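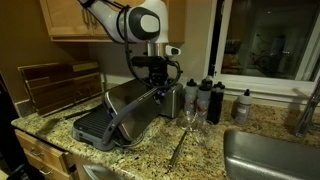 4.2 Tempo and key in cover recordings

The corpus holds 802 cover recordings, each paired with the first commercial release of the same song. Tempo was estimated by beat tracking over the full track and corrected by hand where the tracker had locked on to double or half the notated pulse. Key was labeled separately by Rebelo and Heo, and disagreements were settled by a third listener (Bastos).

Covers released within 28 months of the original stay close to its tempo, and most changes fall below the threshold we set for a perceptible difference. Later covers are slower on the whole, with the largest drops in ballads arranged for solo voice and piano. Key changes follow a different pattern. They are most frequent when the cover singer's range differs from that of the original singer, and the age of the song has little effect.

Live recordings were left out of the tempo analysis. Their opening bars are often played freely - in the Bonano set this applies to nearly every track - and a single tempo value would not describe them well.

Figure 2. Robot arm above an open contact grill on a granite countertop.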